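Gripper trials in the picking cell: where we are

The comparison of grippers for the mixed-item bins has moved into its second round. Joscha Sperling and Imke Schmieder started the work in April with the suction cup from Tornow, and it did well on boxes and flat packs. It did badly on anything with an opening or a soft surface, and those items make up a large share of what the returns desk sends down. Round two is limited to finger grippers.

Two are on the list. The first is the Biltska two-finger model with the short stroke. The second is the Cudness, which opens wider and has softer tips. Both go on the same arm with the same controller settings, and both get the same set of 18 items in the same order. Each item is tried 9 times per gripper. If a pick fails, the arm goes back to its start position and the item is left where it landed. Finn Thiele keeps the log.

The items were chosen by Heike Bauerfeind from the returns list. She went for awkward ones - shoes, bottles, small blocks, things in thin wrapping. The bins are clamped down this time. In the first round they crept a little whenever a finger touched the wall, and after an hour or so the positions from the camera no longer matched.

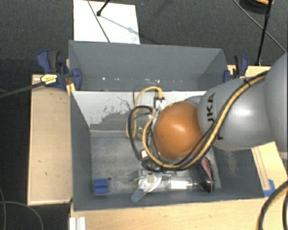 The arm over the near bin, with the gripper above a clear bottle and a black shoe beside it.

Clear bottles remain the hardest item for the camera. The depth image often has a hole where the bottle should be, and the software then picks a point on the bin floor behind it. Joscha has tried a lower light and a longer exposure. The lower light helped on bottles with a label and made little difference on the ones without. A second camera from Fuchs is on order and will be mounted on the opposite side.

Shoes are easier to see but harder to hold. The best results so far come from putting one finger inside the opening and closing on the side wall. Leonie Albers is adding this as a fixed rule for shoes, so that the planner does not have to find it fresh each time.

Cables have cost us more time than expected. The bundle has to leave enough slack for the wrist to turn, and too much slack hangs down into the camera's view. The tie points were moved twice in the first week. Anyone changing a gripper should turn the wrist slowly through its full range by hand control before starting a run.

Some 170 picks have been logged up to now, nearly all with the Biltska. We want 400 before anyone decides on a purchase, and that count includes repeats with the second camera. The log is in the shared folder under the cell name, with one sheet per gripper. Please don't sort the sheets, as Finn's script reads them by row. Additional test items can be left with Heike.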